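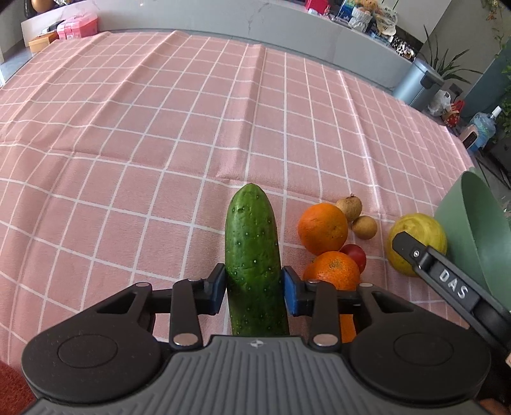
Fig. 1. Cucumber, with oranges to the right, on the pink cloth.

Projects > Food and Home Studies > Student Reports

What Do You Call a Full Bowl? Sorting Produce on a Living Room Table
By Peninah Sang and Saulius Lepik
28 August 2019
12 shares | 5 comments

1. Why we did this

Our course asks every pair to study one ordinary household job and write it up as if it mattered. Other pairs got ironing and the packing of a suitcase. We got putting fruit and vegetables into a bowl, a job both of us believed we had mastered by the age of four.

The question we settled on in April was simple enough. When a person is handed a mixed pile of produce and one container, what goes in first, and does the order change how well everything fits? Saulius predicted that big things would go first. Peninah predicted that people would grab whatever was closest and then argue about it afterward. We wrote both predictions down and sealed them in an envelope, which we then lost.

2. Setting up

We used a living room because the kitchen at the Tandholm apartment has a counter the width of a paperback. The table stands in front of the television, and the television stayed off (this was a condition of the grade, as far as Saulius was concerned).

The cloth is pink with a white grid. We chose it for the grid, thinking we could use the squares to record where each item started. This worked well until the first person leaned on the table and the cloth moved and took our coordinates with it. From then on we wrote things like "left of the oranges" and felt fine about it.

For produce we wanted a spread of shapes and sizes. The cucumber was the awkward one, long where everything else is round. The oranges were the easy middle. There was also a big yellow-green fruit with mottled skin, which our notes call "the large one" from start to finish, after a disagreement over its name that used up most of a lunch break. The small tan-brown fruits and the little red one were there to fill the gaps.

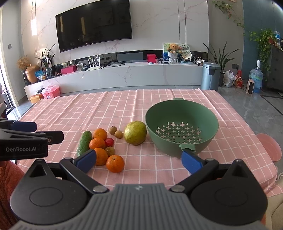
Fig. 2. Produce grouped on the left, green colander on the right.

The container was a green plastic colander. Our plan said "bowl," and our supervisor circled the word twice. A colander has holes in it, and small fruit can settle against them, so we should have said so in the plan. We have now said so.

3. What people did

We ran 30 trials, with 5 minutes allowed for each. Almost everyone finished early and looked at us as if there must be more to it.

Most people put the large one in first. Saulius has mentioned this a number of times. The oranges usually came next, packed around it, and the small fruits were dropped in on top and left to find their own level.

The cucumber is where things got interesting, by our standards. Some people laid it flat across the bottom before anything else, and those loads sat lowest and looked neatest. Others saved it for last and propped it against the side with the end sticking out over the rim. A few people picked it up, thought about it, and put it back on the table for later. In 2 trials it never went in at all. One person told us that a cucumber doesn't belong with fruit, and we had no procedure for that.

4. Problems

The oranges roll. We knew this about oranges and still did not plan for it. Keeping the pile in a tight group at the start helped, with the cucumber along one side as a sort of fence.

We also judged "fits well" by eye, and our eyes did not agree. Peninah wanted nothing above the rim. Saulius accepted anything that survived the walk to the kitchen – a looser standard, but closer to real life. Both sets of scores are in the appendix and they should not be averaged.

5. If we did it again

We would tape the cloth down. We would try a second container without holes and a second long vegetable, so the cucumber isn't carrying the whole argument by itself. And we would ask people why they started where they did before they had time to invent a reason.

The oranges were eaten during the write-up. The cucumber went home with Peninah.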